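The olive sheets are on the bed!

I have been going back and forth over this color since November, which my friend Ye-rin Gil will confirm, as she has received every single swatch photo. Sage looked minty against our walls. Rust was lovely but made the whole room feel like a pizza place. Then I found an olive-khaki set from Vonden and that was it, I was gone.

What I love is how it sits next to the gray headboard. I was so worried the gray would go cold on me (it did with the old white bedding, a bit like a hotel by an airport), but the olive warms it right up. And with the cream walls it all feels calm and a little bit woodsy. I wake up happy in there!

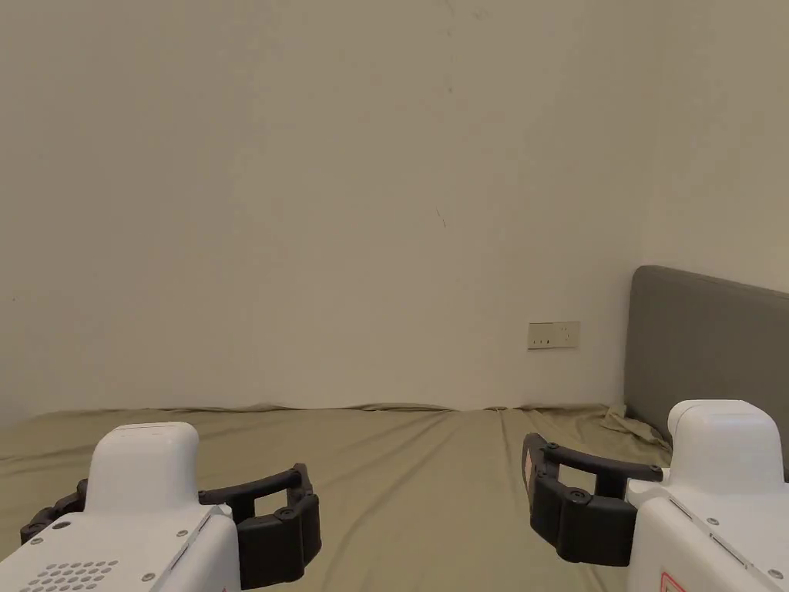

Now, getting a fitted sheet on a bed that's tucked into a corner is its own sport. My method after a lot of grumbling: do the far corner by the headboard first, kneeling on the mattress, then the other far corner, then climb off and pull everything toward you. After that I run my hand along the wall side and push the extra fabric down into the gap. It never comes out perfectly straight back there and I have made my peace with it. A few creases are fine too — I don't iron sheets and I'm not starting now.

Callum Lennox asked in the comments last time if I'd pull the bed out from the wall to make it easier. I tried it for 2 nights and lost the floor space where I do my stretches, so back it went. I also like being able to reach the outlet for my phone charger.

Next up is a blanket. I'm torn between a chunky cream knit and a mustard one from Zudwood that I keep opening in a new tab. Mustard with olive — too much? Tell me, because I'm very close to clicking buy!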